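House rules for teaching a robot to make a bed

09/10/2022

I have been on the bedding job at Gakasberg since June, and people keep asking what the rules are. There is a proper document, which Josée Lapointe looks after, but it runs to 57 pages and most of it covers the arms and the wiring. These are the parts I use every day.

Before we start

Clear the bed of anything that isn't bedding, and do it before the arms are powered. Small flat things get missed most often. Paper is the worst, as it slides under a fold and goes wherever the blanket goes. If you spot something once the arms are over the mattress, stop the run, back them off and then reach in. Don't lean across.
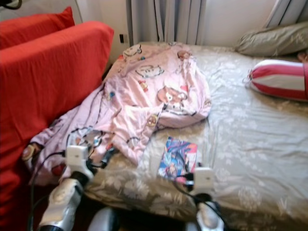 The person at the controls calls the stop, but anyone in the room may call it too, and you don't have to give a reason. Theophilus Baidoo stopped me twice in my first week and was right once. Both went in the log in the same way.

Gripping cloth

Take hold of a fold, never a single flat layer. With one layer you are likely to pinch the fitted sheet as well, and then the whole bed starts to move. Open the fingers wide, come in slowly and check the wrist view before closing. Look at the fingertips while you are there. Scuffs are fine. A rough edge that could snag thread means the finger gets changed before the next run, and the change is written down.

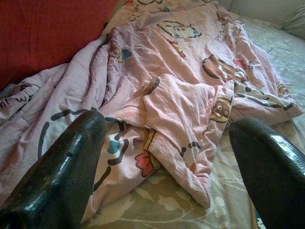

Around the room

The floor is part of the work area. Cables should lie flat and away from where people walk, and if one has to cross the floor, everyone is told where. Spare mattresses and cushions can stand against the wall as long as they stay up when pushed by hand. Aaliyah Kowalchuk does the pushing, quite hard.

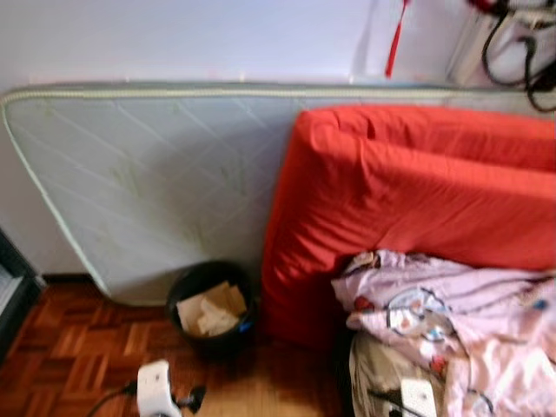 Bins stay out of the walkway and get emptied at the end of the day. I would like that to be every 99 runs, to match the finger check, but I lost that argument.

Still undecided is whether failed runs should be kept. Cilten throws theirs away. We keep ours, marked as failed, with a line on what went wrong. I think ours is the better rule, though it does mean more typing.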